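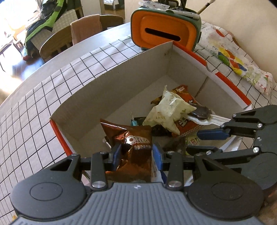 Section 3: Setting up the Irkora airband receiver for a day at the flight line

Read this section at home, where there is a table and the wind is not trying to take the manual. The receiver is small, and so are most of the parts that come with it. Before you start, put them in something with sides. An open white cardboard box will do nicely, the sort an Oreo bag might end up in, and the plain interior makes a black antenna nut much easier to find than gravel does.

3.1 First power-up

1. Screw the antenna on finger-tight. Pliers are for other hobbies.
2. Slide in the battery with the arrow facing the hinge. The door will close the other way too, and the radio will sulk.
3. Hold the power key until the display lights up. Let go.
4. Set the mode to AM. Aircraft voice traffic uses AM, and FM mode will reward you with mush.

Note: Units with serial numbers below 2087 start up in FM every time. Glória Prata wrote the firmware fix and it is free from any Nedo dealer.

3.2 Loading show frequencies

1. Press MEM, then turn the knob to an empty bank.
2. Key in the tower frequency first, then ground, then the air boss if the organizers publish it.
3. Press MEM again to save. One beep means saved. Two beeps mean the bank is full of last November's show.
4. Set the scan delay to 3 seconds. Any shorter and you will hear the question and miss the reply.

The receiver holds 140 channels. You will use four.

3.3 Squelch

1. Turn the inner ring left until you hear hiss.
2. Turn it right until the hiss stops, then stop turning. Américo Simões, our tester, once ran it all the way up and enjoyed a very peaceful afternoon of formation flying.

CAUTION: Use an earpiece near the crowd line, and turn the volume down before the jets start. Turning it up to compete with an afterburner damages the speaker and possibly you.

CAUTION: Do not leave the battery on the dashboard. Remove it if the radio will be stored for more than 15 days.

For the Sastolano belt clip and the Witkowska headset adapter, go to Section 4.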